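手持夹爪采集作业规范修订稿公布 新增桌面布置与指面检查条款
4月12日　标准与规范

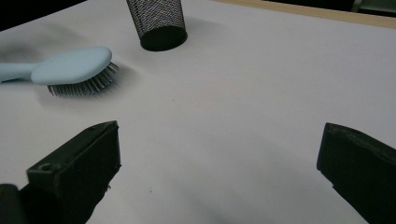 桌面采集作业：浅蓝色发刷与黑色网状笔筒置于浅色台面，前方为夹爪的两根黑色指。

由Nillell牵头起草的《手持夹爪示教数据采集作业规范》修订稿已向参与单位公布，进入意见征集阶段。修订稿适用于操作员手持夹爪、以腕部相机记录桌面物品操作过程的采集作业，不适用于遥操作机械臂和固定机位拍摄。与上一版相比，修订内容集中在台面布置、夹爪指面检查、片段起止判定、物品登记和质量复核五个部分。

修订工作自去年10月启动。起草组调取了三家参与单位按旧版规范提交的3,427个片段，逐一核对原始记录与标注结果，其中3,041个片段符合旧版全部条款，其余片段退回原单位说明情况。退回原因以起始状态不完整、物品编号与登记表不符两类居多。起草组据此认为，旧版条款对“起始状态”的定义过于笼统，各单位理解不一，是本次修订首先处理的问题。

台面布置方面，修订稿要求台面为单一浅色或单一深色，表面哑光，不得有强反光。台面上允许存在使用痕迹，但同一批次内不得更换台面；确需更换的，应另立批次编号。物品可部分位于相机视野之外，但目标物品的主要抓取部位在片段开始后应至少完整出现一次。旧版中“所有物品应始终位于视野之内”的表述予以删除。起草组解释，腕部相机随手移动，视野边缘的物品进出属于正常现象，原条款在执行中无法满足，反而促使操作员刻意放慢或抬高夹爪，使轨迹偏离实际操作习惯。

物品选择方面，修订稿把日用物品按外形和表面特征分为若干类，并对其中两类作出单独规定。一类是带有密集细小凸起的物品，如发刷、清洁刷，登记时应分别注明柄部与刷头，抓取部位须写明，不得只填物品名称。另一类是网孔或镂空结构的容器，如网状笔筒，登记时应注明开口朝向，直立与倾倒视为两种不同的初始状态，不得合并统计。深度传感器对网孔表面的返回值不稳定，修订稿要求此类物品的深度数据单独标记，由使用方自行决定是否采用。

夹爪检查是新增章节。条款规定，每批次开始前应检查两指内侧面的平整度、安装孔处紧固件状态以及指面附着物。指面有轻微磨损但不影响夹持的，可以继续使用，应在检查表中记录；出现缺口、松动或两指闭合后错位的，应停止使用。指面附着的碎屑应在批次开始前清除，批次进行中新出现的附着物不要求中断采集，但应在批次结束时补记。更换指件后须重新标定开合行程，标定记录与该批次数据一并保存。

“指件磨损以前没有人登记，数据使用方拿到片段以后，看到的夹持偏差不知道该归到操作还是归到工具。”修订稿执笔人Getsemaní Manríquez在说明会上表示，检查表只设必填项，单批次填写不应影响现场节奏，各单位可在表后自行增加栏目，但不得删减。

片段起止判定改为以夹爪状态为准。起始点定为夹爪张开、两指之间无物品且腕部位移低于设定阈值的时刻；终止点定为物品脱离两指、夹爪重新张开并离开物品之后。起始前和终止后的画面应保留一段余量，长度由各单位在批次说明中写明，同一批次内保持一致。操作中途掉落物品的片段不再一律剔除，可保留并标注为“中断”，但不得与完整片段混合编号。连续采集时，前一片段的终止状态可以作为后一片段的起始状态，前提是两者之间未人工移动台面上的物品。

光照条款作了小幅调整。旧版要求台面无阴影，修订稿改为允许夹爪和物品在台面上形成柔和阴影，但不得出现多重硬边阴影。现场光源位置在批次内应固定，使用窗边自然光的，须在批次说明中注明。相机曝光应锁定，不得启用自动增益。

质量复核由采集单位自查和交叉抽查两级组成。自查覆盖全部片段，交叉抽查由另一家参与单位执行，抽查人员不得参与过同一批次的采集或标注。Stenavex已按修订稿试行一轮，提交片段1,037个，其中113个在交叉抽查中被要求补充信息，主要涉及指面检查表漏填和容器开口朝向未登记，经补录后全部接收。试行单位反馈，片段起止判定的执行难度低于预期，登记表中抓取部位一栏的用词仍需统一。

负责交叉抽查的Ersoy方面代表Ekrem Ağca提出，开口朝向目前以文字描述，不同人员的写法差异较大，建议改为以台面坐标系为基准的固定选项。他同时认为，视野边缘物品的标注规则还应细化，对仅露出一部分的物品是否标注、标注到何种程度，应给出统一的下限。起草组表示两项意见均已记录，将在下一稿中答复。

数据保存与人员要求基本沿用旧版。原始记录不得覆盖，裁剪和转码后的文件应保留与原始记录的对应关系。操作员上岗前应完成试采，试采数据不计入正式批次。相机拍到操作员面部、证件或其他可识别个人信息的，该片段应先行隔离，处理完成后方可进入标注环节。

修订稿附录收录了批次说明、指面检查表和物品登记表三份模板，以及Jisard提供的字段校验程序使用说明。校验程序只检查字段是否齐全、编号是否重复，不对画面内容作判断，不能代替人工复核。各参与单位可就条款文字和附录模板提交书面意见，意见应注明对应条款号，并附修改建议。旧版规范在新版正式发布前继续有效，已按旧版开始的批次可按旧版完成，不要求中途切换。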